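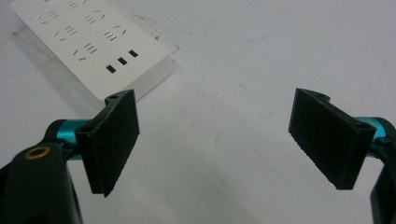
Chapter 6
Outlets, Cords and Power Strips

What you will learn in this chapter

How a power strip is laid out inside and out
How to add up the load on one strip
When an adapter is safe to use and when it is a sign of trouble
How to inspect a strip before you put it into service

Key terms: branch circuit, load, receptacle, ground, adapter, overcurrent protection

Cecilia Ametepe had been running the repair shop at Harawira for two years when she decided to find out what was plugged in. She started on a Wednesday morning with a clipboard and went room by room. By the end of the week her list had 527 entries. Most were things you would expect: lamps, chargers, a radio, bench tools, a coffee maker. A good part of them did not go straight to the wall. They went to a power strip first.

Her list is a good place to start this chapter. In Chapter 5 we followed the wiring from the service panel to the wall. Here we begin at the wall and follow it the rest of the way, to the things people use every day.

6.1 What a power strip does

A wall receptacle gives you one place to plug in, or two. A power strip takes one of those places and turns it into several. It does not add any power. Everything plugged into the strip shares what the single wall receptacle can supply, and that receptacle shares its branch circuit with others in the room. Students often miss this point on the first reading, so read it again before you go on.

Inside a simple strip there are long metal bars that run the length of the case. One bar carries the line conductor, one the neutral, and in a grounded strip a third carries the ground. Each set of slots on the face opens onto these bars. When you push in a plug, its prongs meet the contacts on the bars.

Many newer strips also have USB ports. These do not connect to the bars directly. A small circuit inside the case changes the supply to the low voltage that phones and tablets need. That circuit has its own limit, separate from the limit for the outlets, and it is normally printed on the label.
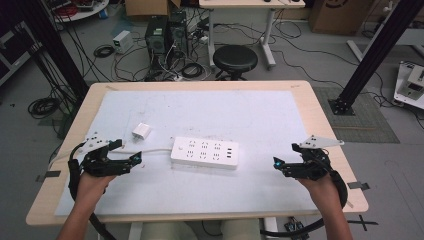
Figure 6.1 A power strip with three USB ports at one end. A small plug adapter is on the board beside it.

6.2 Adding up the load

The load on a strip is the sum of the loads of everything running from it. To find it, read the rating in watts on each item and add. Suppose you have a space heater rated at 1,500 watts and a toaster rated at 800 watts. Together they draw 2,300 watts. On a 120-volt circuit that is more than 19 amperes, well over what a 15-ampere strip can carry.

Heating appliances are the ones to watch. A phone charger and a desk lamp hardly change the total. A heater can use up the whole allowance alone, and it should go straight to the wall.

At Harawira, the worst strip on the list had items plugged in that added up to 3,562 watts. They were almost never on at the same time, and the shop had never had a problem. Ametepe moved half of them to another circuit that afternoon.

6.3 Inspecting a strip

Inspection takes a few minutes and needs no tools. Unplug the strip first, and unplug everything from it. Set it on a clear, flat surface with good light. 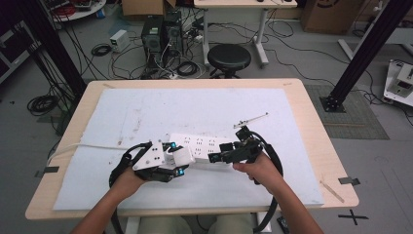 Begin with the cord, the part that gets stepped on, pinched behind desks and pulled. Run it through your fingers from the plug to the case and feel for cuts, flat places and stiff sections. Then look hard at the point where the cord enters the case. The strip shown has a white cord running off to the left across the foam board, and a cord laid out in the open like this is much easier to check than one bunched up behind furniture. Next look at the face. Brown marks near a slot mean a contact has been overheating. Last, press lightly on the case – it should not flex or rattle.

If you find any of these faults, take the strip out of service. Do not tape a damaged cord and put it back to work.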